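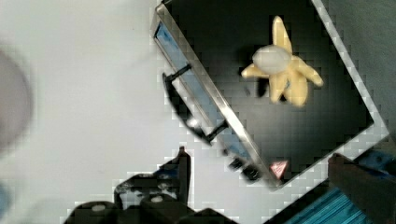 Erkham extends deadline for school support staff applications

Erkham District Education Office has given applicants another 17 days to put themselves forward for classroom assistant and school office posts, after its online form stopped accepting uploads over the weekend.

The office said 550 applications had been received by Monday morning. Those already submitted remain valid and do not need to be sent again. Anyone who started a form but could not attach certificates should log in with the same reference number and finish it.

There are 100 posts on offer, most of them in primary schools in Erkham and Flilham. Nemmont, where two schools merged last year, has been allotted 4. Shortlisted applicants will be told by text message and should bring original documents to the interview.

Paper forms can be collected from the district office and from the Flilham sub-office between 9am and 3pm. They must be returned by hand to the same counter.

Interviews were due to begin in November and will now be held in December. The starting date for successful applicants has not changed.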